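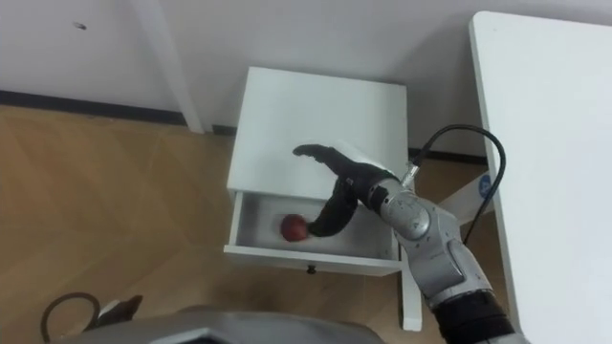

The drawer set is the recording set of the Honby student robotics club, made during the spring term as the practical half of our manipulation course. It covers one family of tasks: reaching into an open drawer and taking something out or putting it back. Most episodes use the white bedside table with the small dark knob and a red apple as the object, and the arm comes in from the right with the five-joint hand preset we call "hook", thumb side low. The club needed a task that first-year members could teleoperate after one evening of practice, and the drawer was hard enough to be worth learning from.

Contents

The set holds 1,684 episodes, recorded by 9 operators over one term. Each episode is a folder with the following:

video.mp4 - head camera, color, with sound removed
joints.csv - arm and hand joint positions, one row per video frame
meta.json - operator number, task name, object name, outcome
notes.txt - free text from the operator, often blank

The hand joints are listed after the arm joints in joints.csv. Column names are in the first row. Angles are in radians. Please read the column names from the file and do not rely on the order, which changed once in May when we added the wrist columns.

Tasks

There are 3 task names in meta.json:

pick_from_drawer: the drawer starts open, the object starts inside, and the episode ends when the object is above the tabletop or the operator gives up.
place_in_drawer: the same in reverse. The object starts on the tabletop.
touch_only: the hand goes into the drawer, makes contact with the object and holds. We used this one for training new operators and kept it because the contact poses turned out useful.

Opening and closing the drawer with the hand is not part of the set. The drawer is opened by a person before recording begins.

Outcome labels

The operator enters the outcome right after the episode: success, fail or unsure. Ľudovít Vlček went through all the "unsure" ones and relabeled those he could decide from the video. The original label is kept as outcome_operator, his as outcome_final. Where they differ, use outcome_final.

Known problems

The left side of the drawer is overrepresented. Operators liked placing the object there, and a policy trained on the full set tends to reach left first.

Up to 6 frames may be missing at the start of an episode. The joint file is trimmed to match, so the two stay aligned.

Operator 4 recorded one session with the wrong hand preset. Those episodes have preset_error set to true. The loader skips them by default.

Outcome labels for touch_only are not very consistent. Some operators called any contact a success, others wanted a steady hold.

Loading

The loader is in tools/load.py and needs Python and NumPy. Point it at the top folder:

python tools/load.py --root drawer_set --task pick_from_drawer

Add --include-preset-errors to get the skipped session back. The split files are in splits/ and are made by operator, so no operator appears in both training and test. If you report results to the club, use these splits.

Adding episodes

Members can record on Tuesday evenings. Run the joint check first, record at least one touch_only episode, then go on to the others. Upload to the incoming folder on Niltico, our file server. Do not copy straight into the main set. Lenka Hubáček merges new folders and updates the episode count in this file.

Use and contact

Free to use for coursework and research. Please credit the Honby student robotics club. Operators are stored by number only, and the list of names is not shared. For broken files, write to Lenka with the episode folder name and the error message.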